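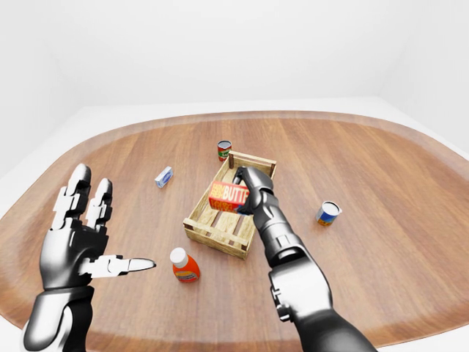

Re: Tasico open day at Witorville – who went?

posted by gumleaf_pete
Went along to the Tasico open day on Thursday, the one in the old Wragg building. They had the grocery packing job running in simulation on a big screen near the front door, and a second room at the back where you could ask the engineers things. The task is simple enough: a two-handed robot has an oval table of groceries and an open wooden crate, and it packs the crate. I took the most interest in the butter. It's a small red and orange box, and the fingers of the right hand wrap over the top and down the side, with the box held a bit tilted over the crate. I do pick and pack for a living and that's more or less how I'd hold it. Worth the drive, I thought. Parking was terrible. Did anyone else from here get along?

posted by Sparrowhawk
I was there in the afternoon, probably missed you. My main complaint is that it was a simulation. I drove 50 km to look at a real robot and got a screen. The notice said "see our robots at work", and I don't think a render counts.

posted by gumleaf_pete
Fair enough, the notice could have been clearer. But the woman at the desk told us straight away it was simulated, and they didn't dress it up.

posted by conveyorbelt
Everyone doing this sort of work starts in simulation. You can run the same crate 448 times overnight and not bruise a single tomato. I'd sooner see an open day show the real working method than a rehearsed routine on one machine that's been tuned for that room.

posted by Sparrowhawk
There are no tomatoes to bruise, that's my point. Look at what's on the table. A carton of butter, a couple of cans, an orange bottle. All of it is rigid or close to it, with plenty of bare table between one thing and the next. Where I work the hard items are bread, bagged salad and anything in a net, and they come down the line jammed together.

posted by conveyorbelt
Butter isn't that rigid if it's been out of the fridge for half an hour. You can squash a pound of it flat with a bad grip. I agree about the spacing though.

posted by tilly_m
I went with my dad, who is retired from the dairy. We were in the morning group, there were some 36 of us and it was a squeeze in the front room. He asked whether the robot knows it's butter or just knows it's a box. The answer was that it gets told the name of the item and has to find it, and the printing on the pack helps. BUTTER is in big white capitals so I suppose that's an easy one. He then asked about home brand packs where everything is the same colour and they said that was on the list.

posted by gumleaf_pete
Good question from your dad. I'd have liked to know about the crate too. It has gaps between the bottom slats and I wondered if a thin packet would catch in them on the way down. I forgot to ask.

posted by Badska_user
We run Badska at our depot, which is a different sort of system, suction cups on a gantry. It's much faster than what I saw at Tasico but it's hopeless with bottles unless they're lying down. So I can see why you'd want fingers. What I couldn't get out of anyone was a cycle time. I asked 3 people and got three versions of "we're not focused on speed yet".

posted by Sparrowhawk
That would be the number I'd want before anything else. If it takes a minute to put butter in a crate it doesn't matter how nice the grip is.

posted by conveyorbelt
It matters if the grip is what they're researching. Nobody was selling you one.

posted by Badska_user
There was a sales bloke by the tea urn, so someone was selling something. But yes, point taken. I don't think it was unreasonable to ask.

posted by tilly_m
The other thing I wondered was why it needs two hands for a job like this. You could pack those groceries one-handed. Dad reckoned the left would be for steadying the crate once it gets heavy, but he was guessing.

posted by gumleaf_pete
I did ask that one. They said the two-handed jobs come later in the program, things like opening a bag or lifting the full crate, and they want the same robot doing the lot. The engineer I spoke to was upfront that lifting the full crate isn't reliable yet.

posted by Sparrowhawk
Well, that's more than I got. I'll give them credit for saying so. Is there another one planned?

posted by tilly_m
The sheet they handed out says February, same building, bookings through the Witorville library. It says "hardware demonstration" this time, so you might get your real robot.

posted by Sparrowhawk
I'll book, then. If it's a screen again I'm asking for petrol money.

posted by Badska_user
If anyone does go, please ask about cycle time and post it here. Also whether the hands can be washed down, as we'd have to do ours every shift.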